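Re: [erkuvdale-trips] one day in town, what to skip?

Sorry for the short reply, typing this at the bus stop.

> We get in on the 8:12 train in April and leave again the
> same evening. Two adults and a nine year old. Is the river
> walk doable on foot or should we get the day pass? Also
> is the Hukeck tower worth the line? Last message on the
> list about it was from years ago.

River walk, yes, on foot. Start at the station end and go downstream, otherwise you get the hill last with a tired kid. Takes us a morning with stops. Skip the first cafe by the bridge, it's all tour groups, the bakery one street back is better and has a bathroom you can use without a fight.

Day pass is 12 and covers tram and the little ferry. Only pays off if you take the ferry both ways. We did it once and then walked back anyway because the last boat leaves way earlier than you'd think. Check the board at the dock when you get off – the printed timetable from the tourist office was wrong when we were there, maybe they fixed it by now.

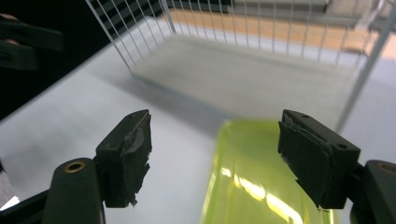
Tower: depends on the knees. 110 steps, narrow, no passing on the last part so you wait for people coming down. View is good, over the roofs and out to the lake. I would go right at opening or not at all. After lunch the line goes round the corner and there is no shade. Nine is fine for it, ours did it at six and complained only on the way down.

If it rains go to the Vörös baths instead. Old tiled pool, warm, kids allowed until 4 pm. Bring your own towels, the rental ones are tiny. Lockers want a coin and they dont give change at the desk.

For dinner, anything on the market square is fine but pricey. Tram 48 goes up to the old mill quarter, gets you a proper meal for a lot less and its a straight ride back to the station. Sit on the left going up.

One more thing, Wandance (the folk dance thing in the square) is sometimes in April, sometimes May, I can never remember. If it's on, the tram stops short of the center and you walk the last 800 meters. Plan for that on the way to the train, we nearly missed ours.

Luggage lockers at the station are behind the ticket hall, not where teh sign points. Big ones are gone by ten.

Bus is here. Will look for the old map tonight and send it to the list if I find it.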